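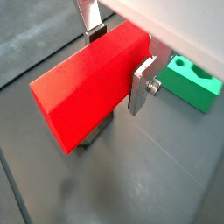 Our project was the upkeep of one robot cell over a single term, which sounded like the easy option when the list went round. The cell had been built by an earlier group, who left us a working arm, a parallel gripper with two aluminum fingers, and a binder whose maintenance section was a divider with nothing behind it. We were asked to get the cell running reliably and write down how. Most of what follows is about the fingers, because most of what went wrong was about the fingers. They are not a matched pair. One is a straight bar that ends in a small dark gray rubberized pad, and the other is a bent plate with an L-shaped profile, a thicker block at the bottom and a screw with a hex socket sticking out of its side. With a red block gripped between them the pads press on opposite faces, and everything we measured this term came down to whether those two pads met the plastic flat.

Starting condition

We took over the cell in February. It was called Dastden on the door sheet and Wisik in the control software, and we never found out which name came first. We use Wisik for the program and Dastden for the hardware, as the two did not always agree with each other.

The task was simple. The arm picks up a block, carries it across the table, and sets it down at a taught position. The program had 15 taught positions, of which we eventually used four. Several of the others were called "test" and one was called "test good," and we left that one alone out of respect.

In our first long run we set the cell going on a repeating pick and place and logged every cycle until it dropped something. It dropped something on cycle 145. We reset it, tightened nothing, changed nothing, and ran it again to see if the number would repeat. It did not, but the block landed in much the same way: it swung in the grip, nose down, and left the fingers early on the next move.

Finding the fault

We spent two weeks on the wrong causes. First we blamed the speed and slowed the arm until a full cycle took long enough to go and get coffee. The drops continued at a more relaxed pace. Then we blamed the grip force and turned it up, which made the block swing less and made the bent finger flex more. One of us put a steel rule along the plate with the gripper closed and saw light where there should have been none.

The cause was the finger screw. It had worked slightly loose, so the lower part of the bent finger could rotate a little under load. With the finger rotated, the pad touched the block along one edge, and the block was free to turn about that edge like a door. At rest the whole thing looked perfect. We had inspected it by eye on three mornings and signed it off as fine each time. Those signatures are still in the log.

Repair

The procedure we settled on is below. It takes less than half an hour, or an afternoon if the hex key has gone to the Deltcombe bench, where hex keys go.

1. Move the arm to the service position, and switch off and lock out power and air before putting a hand near the gripper.
2. Wipe the old dust off both pads with a dry cloth. Solvent made ours tacky, so we stopped using it.
3. Back the finger screw out fully and clean the threads.
4. Put a block between the fingers and bring them together by hand until both pads sit flat.
5. Refit the screw with a small drop of medium threadlocker and tighten it while holding the finger square to the block.
6. Draw a paint pen line across the screw head and onto the finger.
7. Leave the threadlocker to cure overnight. We did not do this the first time. See next section.
8. Restore power and air, then run ten slow cycles with someone at the stop button.

The paint line is the part we would keep if we had to throw out the rest. A loose screw shows as a broken line, and checking it takes one glance through the guard.

Results

After the first repair, without the overnight cure, the cell made it to cycle 430 before a drop. We were pleased with this for most of a lunch break. The paint line had moved by a couple of millimeters. We cleaned everything, did it over, and went home.

After the second repair we ran the cell in sessions up to a total of 3,000 cycles. There were no drops. There was one stop, when the arm went to a position that had been retaught with the block sitting slightly crooked, and that was our own work. The paint line did not move.

We also put the grip force back to its original value. The extra force had only been hiding the loose screw, and we suspect it had been helping to loosen it.

Maintenance schedule left with the cell

Before each session: look at the paint line, wipe the pads, jog to the service position and back.
Every 500 cycles was our first idea, but the counter in Wisik resets whenever the program is reloaded, so it is now once a week.
Once a term: remove and refit the finger screw, replace both pads, delete unused positions (except "test good").

Things left undone

The pads are cut by hand from sheet and no two are quite the same thickness. A proper cutting template is drawn up in the Ionescu folder on the shared drive but has not been made. The bent finger could also use a second screw or a dowel so that it cannot rotate at all, and we would do that before touching anything in the software. The maintenance section of the binder now has six pages in it, plus the hex key, taped to the inside of the back cover.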